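Visit to the Cladico hall in Marnton: notes on grippers, wrists and head cameras

We went to Marnton on April 13, 2019, at the invitation of Cladico, which rents part of a former printing plant on the east side of town. They hold a visitors' day twice a year for people who buy or service robot arms. I went with Issa Zein from our maintenance shop. The trip takes 93 minutes by train with one change, and the hall is a short walk from the station.

Matvii Hladun met us at the door and took us through. He runs the gripper trials. The hall is one long room with mock household rooms built along the sides, and the robots work in and between them. Eleven visitors had signed up and eight came, so we had time to ask questions.

The main comparison that day was between two grippers on the same arm. The first is a two-finger parallel gripper made by Zudska. It has a wide opening and flat rubber pads. The second is a three-finger adaptive hand from Zinchenko, heavier, with a separate controller box. Both were tried on household objects: basins, folded towels, remote controls, drawer handles, and a water bottle with the cap on.

The Zudska gripper did better than I expected. On the rim of a basin it closed squarely and held while the arm lifted and turned. It had trouble with the remote control lying flat on a bedsheet. The pads pushed into the fabric and picked up sheet along with the remote on 3 of 8 tries. Matvii said thinner fingertips fix most of that, but then the basin rim slips. They swap tips by hand for now, with two screws on each finger. Issa timed it at just under three minutes.

The Zinchenko hand was better on the remote and the bottle. It was slow. There is a pause between the close command and the first movement of the fingers, and you notice it every time. Matvii put this down to the controller, which checks all three motors before it lets any of them move. A firmware update is due in May. The weight is the other problem. With the arm stretched out over a table, the wrist sagged enough that the approach had to be corrected before each grasp.

Issa asked about cable wear, which is what we spend most of our own repair hours on. Their wrist cables are changed on a fixed schedule and the old ones are cut open and looked at. The damage is almost always in the same place, just behind the last clamp. They have moved to a longer loop there. He took down the part number and we will order two to try.

After lunch, which was sandwiches in the corridor, we looked at cameras. Cladico compares a wide lens at the head with a narrow one at the wrist. The wide lens is good for finding the table and the person next to it. It is poor at judging the height of a rim, and gray plastic under ceiling lights makes this worse. A polished floor gives reflections too, and the older software sometimes took them for objects. The wrist camera gets the rim right but loses it in the last few inches, once the fingers block the view. They run both and hand over partway through the reach. I asked at what distance, and the answer was that it is still being tuned for each gripper.

The controllers were the least finished part. Each gripper has its own software and its own stop button, and the settings do not carry over from one to the other. For a shop like ours that would be a real cost. The Zudska unit takes plain open and close commands with a force value, and Issa had it working from a laptop in a few minutes. He did not get that far with the Zinchenko box.

For our own bench I would start with the Zudska gripper and both sets of fingertips. The Zinchenko hand is worth another look after the update. Matvii has offered to lend us one for a week, and I have asked for the longer wrist loop to be fitted before it is sent. Return shipping would be on us.
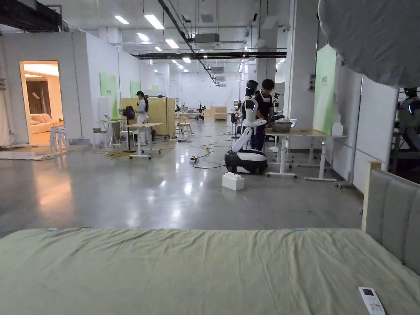
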